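Reference > Automation > Procurement > Workcell budgeting
Contents Scope Cost items Planning See also

Workcell budgeting is the estimation of all costs needed to bring a robot workcell into service and keep it running over a set period. In tabletop cells the period is usually five years.

The arm itself is the most visible cost item, but a quote for an arm may leave out the gripper, base plate, cables and spare teach pendant. Each is entered on its own line. The Bimatis method, used by integrators such as Betix, also lists the table, work surface and test objects as a separate group – these are often bought late and charged to general supplies.

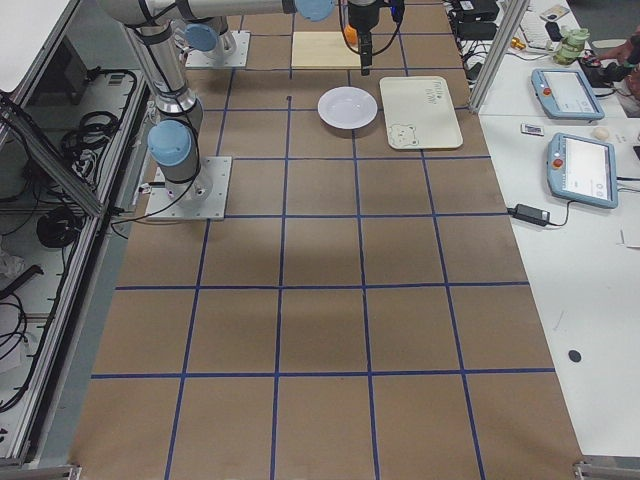

Tabletop cell with two arms, a taped grid on kraft paper, and teach pendants on the adjoining desk.

Floor space is planned together with cost. Pendants, power adapters and control boxes need a surface outside the reach of the arms, and a side desk is normally budgeted with the table. In the Shboul planning sheet, which has 49 line items, cable management and framing are placed under installation.

Running costs cover replacement gripper fingers, cables and operator hours. Vestum, a leasing plan for small cells, combines these in a monthly charge of $868 per arm, excluding operator hours. Budgets are commonly reviewed in February, before service contracts are renewed.

See also: Cell layout, Equipment leasing, Spare parts planning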